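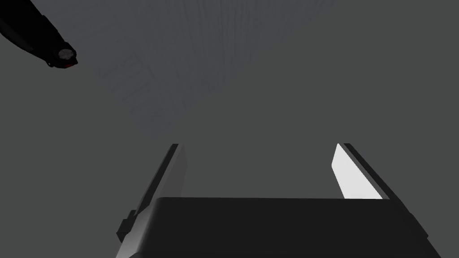

Visit Report: Jadholm Municipal Archive and Paper Conservation Workshop

December 29, 2018

Members of the Toltau Regional Library Association visited the Jadholm Municipal Archive this month at the invitation of its director, Leonidas Pappas. The party numbered 12 and was received in the reading room on the ground floor. The purpose of the visit was to study the archive's storage arrangements before our own collection moves to new premises.

The Building

The archive occupies a former customs office beside the canal. Its public rooms were refurbished five years ago, and the stacks were extended at the rear in the same period. Mr. Pappas explained that the older wing had suffered from damp and that the lower shelves there are still kept clear as a precaution. Council minutes, parish maps and building plans are held on the upper floor, where the temperature is steadier. Oversized plans lie flat in steel drawers – a method our members agreed would suit the Toltau survey maps, most of which are now rolled.

Readers are asked to order material one day ahead. The archive admits no more than five readers at a time, and pencils only are allowed at the desks.

The Workshop

The second part of the morning was spent in the conservation workshop. Staff were repairing a set of 39 harbor ledgers bequeathed by the Thakur family, whose shipping business closed before the war. Several volumes had lost their spines, and the ink on many pages had begun to eat through the paper. Loose leaves are cleaned with a soft brush, mended with thin tissue and wheat starch paste, and pressed overnight. The workshop expects to complete the set in February, after which the ledgers may be consulted by appointment.

Questions were put on the cost of archival boxes. The archive orders these in lots of 75 from a supplier in Atau, and members were shown how the flat sheets are folded. It was noted that our present boxes are too shallow for bound volumes of this size.

Discussion

Over lunch the members reviewed our draft moving plan with Mr. Pappas. He advised that every shelf be labeled at both ends before packing starts, and that maps travel separately from books. He also suggested that the catalog be frozen during the move. Some members were concerned that this would delay requests from schools, and the matter has been placed on the agenda of our next meeting.

The Association thanks the director and his staff for their hospitality. Copies of the archive's handling guidelines are available from the Association office on request.

We use cookies to improve your experience on this site. By continuing to browse, you agree to our use of cookies. Accept | Learn more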